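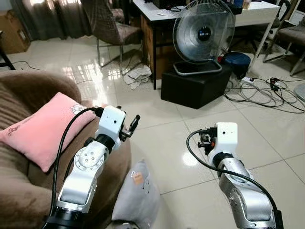 El rincón del sofá, con el cojín rosa y el ventilador sobre la caja negra.

**Acta de la reunión de la sala común – 26 abr 2024**

Escribo yo otra vez, que para eso dije en octubre que no me importaba y ahora ya no hay quien me quite el cuaderno. Vinieron Rónán Breathnach, Bríd Mac Giolla y los dos de Clidider, que llegaron cuando íbamos por el segundo punto (les guardamos café, somos así de majos). Leímos el acta anterior y se aprobó con un cambio: donde puse «tirar la mesa» tenía que poner «retirar la mesa». ¡Perdón!

## 1. Ventilador y mesa

Empezamos por el ventilador, el MILUX plateado. Bríd lo quiere más cerca de la ventana y Rónán lo quiere justo donde está, encima de la caja negra, porque así el aire le da en la cara cuando se sienta. Le dimos vueltas un buen rato. Al final se queda en su sitio hasta octubre y luego lo volvemos a hablar.

La mesa del tablero blanco se queda también. Lo que sí pedimos es que cada cual recoja sus papeles antes de irse – lo digo por mí la primera, que tengo ahí un montón desde hace semanas. Los de Clidider preguntaron si podían dejar un cajón con sus cosas y les dijimos que sí, pero con el nombre puesto.

## 2. Cojines

Este punto lo traía yo y me hacía mucha ilusión. Tenemos cojín rosa y cojín gris, los dos con su dibujito, y me parecen una monada. Rónán opina que son de habitación infantil. Votamos y ganan los cojines, tres a dos (lo siento, Rónán, pero estabas en minoría y lo sabes).

Quedamos en que duermen en el sofá o en el puf, nunca en el suelo. Bríd se los lleva a casa para lavarlos cuando toque y antes mira las etiquetas, no vaya a ser que encojan como las cortinas de Lotorport.

## 3. El puf marrón

Aquí hubo más debate. El puf tiene unas manchas flojitas y algún roce, nada dramático, pero se nota cuando te acercas. Pedimos precio en dos sitios: Ó Briain nos limpia la tapicería por 40 euros, y Jetex cobra 32 pero hay que llevárselo nosotros, y a ver quién carga con eso escaleras abajo. Yo propuse agua tibia y un cepillo blando y se me rieron bastante.

Se acordó llamar a Ó Briain. Rónán habla con ellos y pregunta, ya que está, cuánto nos cobrarían por el sofá, que con esa tela de rayas coge polvo en cada surco.
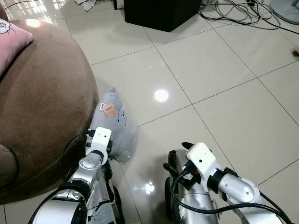

## 4. Dinero

Nos quedan 200 euros para lo que resta de curso, y de ahí sale la limpieza del puf. Bríd preguntó por un sofá nuevo y Rónán buscó uno en el móvil: 3,000 euros. Cerró el móvil y pasamos a otra cosa.

## 5. Suelo y varios

- Las baldosas, con fregona bien escurrida. Con la otra quedan marcas y con la luz de la ventana se ve todo.
- Las bolsas de tela, colgadas en el perchero de la entrada. Rónán pone dos ganchos más.
- Bríd trae bizcocho a la próxima. Consta en acta, así que no hay marcha atrás – ¡el de limón, por favor!
- Los de Clidider nos mandan la lista de lo que van a meter en el cajón.

Queda pendiente lo de la persiana, que no dio tiempo. La fecha de la próxima reunión la paso por el grupo en cuanto Rónán me confirme qué tarde puede.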